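Visitors get a close look at Kinoshita's robot arm

Doltidlow opened its workshop in Penanport to the public for one afternoon in January, and the robot arm drew most of the visitors. People came in small groups through the side entrance from 1 p.m. and were walked past the benches to the gray cabinet where the arm was working with packaged food and a few other everyday things.

The company counted 106 visitors by closing time. Many were parents with school-age children, and several were from packing firms in the area. 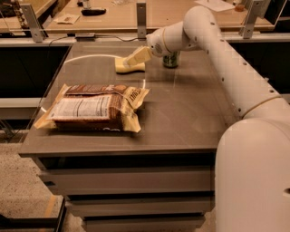
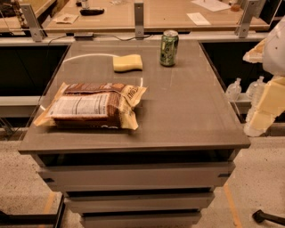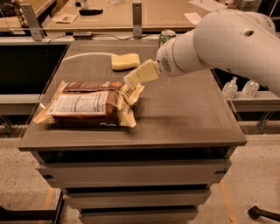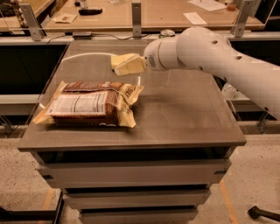 The white arm over the cabinet top, with a bag of packaged food among the items set out.

Can a visitor come back and see the arm at work on another day?

There is one more open afternoon planned for the spring, and places can be booked at the front desk or by phone. Groups from schools should call ahead, as the workshop takes no more than 9 people at a time near the machine.

The arm is part of a project called Kinoshita, which Doltidlow has been running for a little over a year. Its aim is to get a robot to handle the kind of goods a small store or a food pantry deals with every day. Bags are the hard part, said Teresa Pacheco, who leads the project. A can has the same shape every time it is picked up, but a bag of baked goods folds and slides, and the wrapper can catch the light in a way that confuses the software.

"A box is easy and a can is fairly easy," Pacheco told one group. "With a bag you have to decide where to hold it, and the right place changes every time somebody puts it down."

Staff kept the talks short, at ten minutes each, and left time for questions. Most of the questions were about speed and safety. Pacheco said the arm is slower than a person at this kind of work and will stay that way for some time. The team has so far logged 1,450 attempts at picking up soft packages, and 1,097 of those ended with the package where it was supposed to go. The rest were dropped, put in the wrong spot or stopped by the operator.

On safety, visitors were told to stay behind the rope until the arm had been paused. The operator has a stop button within reach at all times, and the arm is set to run at reduced speed whenever guests are in the building. One boy asked if it could open the bag as well. It can't yet, and Pacheco said there are no plans to try this year.

The software that plans the arm's movements comes from Cutari, a smaller firm that rents two rooms on the upper floor of the same building. Two of its programmers were there for the afternoon and showed visitors a screen with the planned path of the arm drawn as a line. They said the plan is worked out again several times a second, so that the arm can change course if an item has moved.

Some visitors wanted to know about jobs. Pacheco said the project is aimed at sorting work that stores have trouble filling, mainly early in the morning, and that any store using the system would still need people on the floor. A man who manages a packing line across town said he had come to find out the price and left without one. Doltidlow says it is too early to name a figure - the first trial outside the workshop has not been scheduled.

There was also a second table near the door where children could try picking up items with a hand-held grabber. Each child got three tries with the same kinds of goods the project uses. It was busy all afternoon, and a short line formed there after 3 p.m. when the schools let out.

The workshop is on the ground floor and has step-free access from the parking lot. Parking is free for visitors, but the lot is small and filled up early this time, so the company suggests using the street behind the building. The spring date will be posted on the notice board in the lobby and on Doltidlow's website once it has been set. Children under 12 need to come with an adult.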